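Home | News | Software | Hardware | Research | Events | Jobs

Skidbridge 3 adds rim-aware contact model and two-gripper time alignment

3 min read

March 8, 2026

Sekside has released version 3 of Skidbridge, its toolkit for turning recordings from hand-held grippers into training data for manipulation policies. The update replaces the contact estimator, changes how paired recordings are aligned in time, and adds a replay checker that rejects motions a target arm can't follow.

The release deals mainly with tableware. Bowls and plates have been a weak category for the toolkit since the first public build in November. A rim is thin, it curves away from both fingers, and on glazed ware the reflections move when the camera moves. Version 2 fitted a local plane to the surface between the finger pads and treated that plane as the grasp target. On a flat box this is adequate. On a bowl nested in another bowl, the plane often landed on the wrong dish, and the exported label then described a grasp on an object the operator had never meant to pick up.

Version 3 fits a closed curve to each visible rim before it assigns contact. Curves are kept separate per object, and the estimator scores each finger pad against every curve within reach. If two curves score within a set margin, the segment is marked ambiguous and left out of the default export. The margin is a config value, and Sekside advises against lowering it for nested dishes.

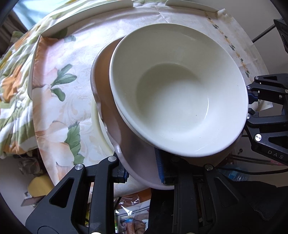
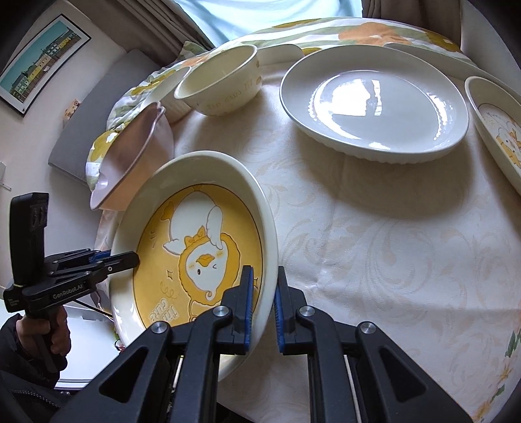 Bowls and a cartoon-print plate on a cloth-covered table, with two grippers in use in each view.

Time alignment is the second change. Each gripper records on its own clock, and earlier versions corrected the offset once, at the start of a session. Drift was small over short recordings but became visible in handovers, where one gripper must not open until the other has closed. Skidbridge now re-estimates the offset every 60 seconds from motion common to both camera streams, and interpolates between estimates. Sekside reports that residual offset in its own handover set fell to 3 milliseconds at the median. The company has not published the set.

Camera pose is still computed per device, with a joint refinement pass at the end. The pass now masks anything it classifies as a gripper or a hand in the other device's view. Without the mask, features on the second gripper were being tracked as part of the static background, and the solved trajectory bent toward it whenever the two tools came close together. Patterned cloth helps the tracker, according to the release notes, but a cloth that slides during the task does not — segments with background motion above a threshold are split and solved again.

The replay checker is new. It takes an arm description file and tests each recorded trajectory for reach, joint speed and self-collision at 50 Hz. Failed segments are not deleted. They are tagged with the first joint that exceeded its limit, so that a team with a different arm can run the check again from the same source data. Two-arm checks need a fixed base-to-base transform and will exit with an error if none is supplied.

The export format has changed in one respect: gripper width is now stored per finger instead of as a single opening value. Loaders written for version 2 will read the left finger only and give no warning. A conversion script is included under tools, together with a test suite of 59 cases covering the new fields.

Aksoy, which builds dish-handling cells and has used the toolkit since the first build, said it had moved its bowl and plate data to the new estimator and was holding back cutlery until the thin-object branch is merged. Skornow, a planning library often used alongside Skidbridge, needs its current release to read the per-finger width.

Known issues listed in the notes include poor rim fits on clear glass, high memory use in joint refinement on long sessions, and a scalloped-edge case in which the curve fit snaps to the inner lip. The last has a workaround — raise the curve order in the config — at the cost of slower processing.

Comments (3)

ferrule_k: Does the ambiguous flag carry through to the per-frame labels or only to the segment? We filter per frame and I can't find it in the schema.

mtl_bench: @ferrule_k Segment only. You have to join on segment_id yourself.

oldgantry: The silent left-finger read cost us an afternoon. Please make the v2 loader fail hard. Otherwise the drift fix works well on our handovers.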